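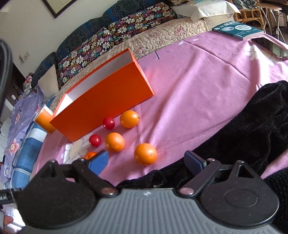
Fruit Week at Kubo: Gathering Grasps in a Real Bedroom

Posted May 24, 2023 by Deming Liang

We finally have a page for the home sessions! Kubo is our attempt to teach a small two-finger gripper how to pick things up in ordinary rooms, with ordinary clutter, and the only way we know to do that is to go and pick up a lot of things ourselves. One person, one hand-held gripper, one camera riding along on it. Every grasp gets saved as a short example, and the model learns from the pile. We're at 3,422 examples as of this morning, and I'm still excited every time the counter moves.

The task for this set is called "fruit and box." Oranges and small tomatoes on a bedsheet, an open orange box next to them. Orange on orange was my idea and I stand by it. Our first model, trained on the lab table at Aseo, was wonderful with fruit on a gray mat and pretty lost everywhere else. A soft bed is a great next step: the surface gives, the fruit can roll into the folds, and a flowered sheet gives the camera plenty of extra pattern to deal with.

Between tries 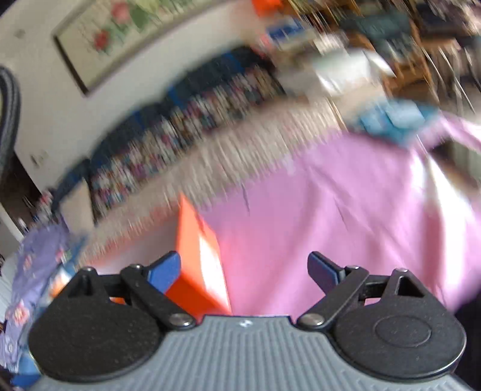
Jaw open, the orange box right ahead, and the shelf in the background gone to streaks.

I used to throw out blurry views like this one. Then Rukik (our sorting script, named after a cat) started keeping them, and I've come around. A gripper in a real house moves, so the model may as well see what moving looks like. We do still trim the long wandering bits between grasps. An example can run up to 20 seconds, and anything longer gets split in two.

The big pile

More fruit means more choices, and this is the part I love. With two oranges the model barely has to decide anything. With a crowd it has to work out which one it can reach without shoving its neighbor, and where the fingertips will fit. The tomatoes are the best teachers of the lot, being small and smooth and very easy to squeeze too hard.
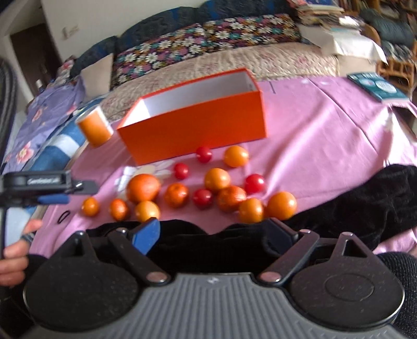 We ask everybody to vary their approach as they go: come in low, come in from the side, take the awkward one first if you feel like it. Perfect technique makes for dull data. A fumble followed by a good recovery is worth a lot to us, so please leave those in and don't restart!

Drurkance is helping with the labels again, and 169 examples from the fruit set are already checked. Kitchens are next, then (I hope) a laundry room before December.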